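Reading time: 2 minutes

Chapter 6
Hearing It Again: Repetition and the Feeling of Truth

Say a statement out loud to a friend. "The town of Turutthorpe once had more bakeries than houses." Your friend will probably laugh. Now drop the same line into conversation a week later, and again the week after that. By the third time it has started to sound like something everyone knows, and your friend may well pass it along at dinner without a second thought!

Psychologists call this the illusory truth effect, and it's one of the most exciting ideas in this book, partly because you can catch it working on yourself before the day is over. A claim we have met before is easier to read and easier to picture. The mind notices that ease and (this is the wonderful, slightly alarming part) takes it as a hint that the claim is right.

In the last chapter we looked at how a memory is put together at the moment we recall it. Here we turn to belief, which is a different thing. You can believe a claim without remembering where you got it, and most of what you believe is probably like that. Try to name the place where you first learned that whales are mammals. The fact stayed and the source dropped away.

The Plistcombe Study

Much of this chapter follows one piece of work, the Plistcombe study, which we'll come back to in every section. The team collected 2,218 ratings from 500 people. Everyone read a list of plain statements on a Friday morning, some true and some false, and scored how likely each one seemed. They came back in March and read a second list, with old statements mixed in among new ones. The old ones scored higher, and that held for the false ones too.

The statements were dull on purpose. They dealt with river lengths, the weight of household objects, how long it takes to fire a clay pot, what gives colored glass its tint. Strong feelings muddy the results, and very few people have strong feelings about glass.

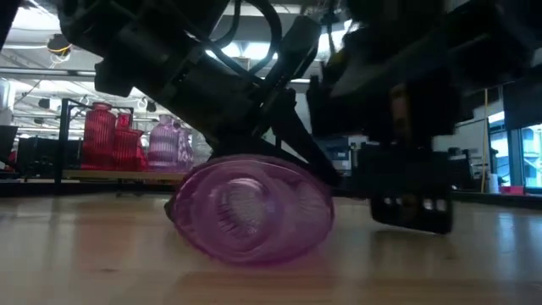 Fig. 6.2 Pink glass vase on its side on a wooden tabletop.

Does Knowing Better Help?

A little, yes, and we'll spend a good part of the chapter on how much. You might expect that a person who already knows the right answer would be safe. The Kwon model, which you'll meet in section 2, says otherwise: knowledge has to be called up before it can do any good, and a familiar sentence often slips by before we bother to check it. Asking readers to judge each line for accuracy the first time they see it seems to slow things down nicely.

Before reading on, write down two things you're sure of but have never looked up. Keep the page. You'll need it for the exercise at the end of section 2, where we trace the Rotudau rumor from a single printed sentence to a story half a county would swear to.

Contact the editors | Copyright Rotudau Open Textbooks | Back to top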